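Open day at the Hellström packaging plant, Lakstead
07/09/2021

The Hellström plant in Lakstead opened to visitors for the first time in 4 years. I signed up for the morning tour, which lasted two hours and covered the forming hall, the print room and the warehouse. Parking was in the field behind the Jarum garden center, a short walk from the gate.

We were given ear plugs and hairnets and went straight to the forming hall. Plastic sheet comes in on rolls, is heated, pulled down over a mold and trimmed. The noise is steady and you have to stand close to the guide to hear anything. Offcuts go into a grinder at the end of the line and back to the sheet supplier.

The print room was quieter. One press was running sleeves for Stisus, a crispbread maker, in a batch of 2,000. The other was being cleaned.

The warehouse was the least interesting stop, mostly shelving and pallets, though it was cool in there. Coffee and cinnamon buns were served in the canteen afterward. The plant had issued 300 tickets for the day and the line for buns was long.

Clear trays are still a large part of the work.

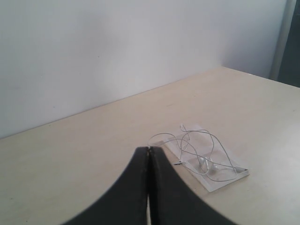 A reader in Lakstead wrote to say that the afternoon tour skipped the print room altogether, and that anyone going next September should book the morning. The gift bag had a notebook and a pen in it.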